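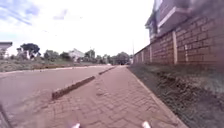 So Condermont is getting a remaster. The announcement went up in May and I've put off writing about it, mostly because I wanted to see whether anyone would show more than the trailer. They haven't.

I played the original for 160 hours, which my brother still brings up, so I'm the person this is meant for. And I'm not convinced. The trailer runs for 80 seconds and I counted 11 shots, of which maybe four look like somebody is holding a controller. The rest is a camera floating over hills. Lovely hills, fine, but I remember the old hills and they were all right too.

Usari, who are doing the work, keep saying the combat has been "rebuilt". Rebuilt how? The old combat was slow and a bit daft, and you could beat most of the second half by backing into a doorway. If they fix the doorways they'll have to fix every fight that was balanced on people using them. I can't see a team that size doing it, going by what they did with Gronau, where the menus got a fresh coat of paint and the save bug stayed exactly where it was.

Ewan Henare has been arguing with me about this all week. He thinks the new lighting alone is worth paying for. Ewan also bought Gronau twice.

Then there's the Maes chapter, the one cut from the console version. The store page says "all original content". Original to which version? I wrote and asked 12 days ago and got an automatic reply with a link to the store page.

I'll probably still buy it - just not before release, and not the edition with the cloth map.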